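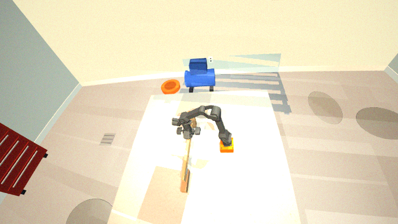 Registered name and call name – do they have to match?

Brardale Dog Forum > Puppies and Papers
October 2018

sirko_mom
Hello all. In May I got a female puppy from the Mirgate kennel. In her papers she is "Mirgate Holia Evening Bell", but at home we started to say Sirko, because this was the name of my grandfather's dog. Now I want to enter her in a small show and the form asks for both names. Is it a problem that they have nothing in common?

tallgrass15
No problem at all. The call name is for you and the dog. My old male had 26 letters on paper and answered to Bob.

holia_line
I have two dogs from the same mother, so hello to a relative! I would ask you to think about using Holia at home. The breeder chose it for the line, and people at shows will look for it.

sirko_mom
Thank you, it is nice to meet family. But she is already five months with us and she comes when I call Sirko. I don't want to confuse her.

holia_line
Dogs learn a new name in two weeks if there is cheese. I have done it with an adult dog.

tallgrass15
I disagree with this. Why change a thing that works? The judge will never ask what you shout in the yard.

quietpaws
One practical matter – write the registered name exactly as on the papers. I left out one word and got entry number 502 with another dog's name in the catalog. It took me three phone calls to correct it, and the fee was 15 dollars.

sirko_mom
This is useful, I will copy it letter by letter. Is Sirko not a male name, by the way? My neighbor says so.

quietpaws
In my mother's village it was, yes. There were roughly 300 houses and I think half of them had a Sirko in the yard, all males and all gray. Your girl will not mind.

holia_line
I still prefer Holia, but it is your dog. Please write here how the show went.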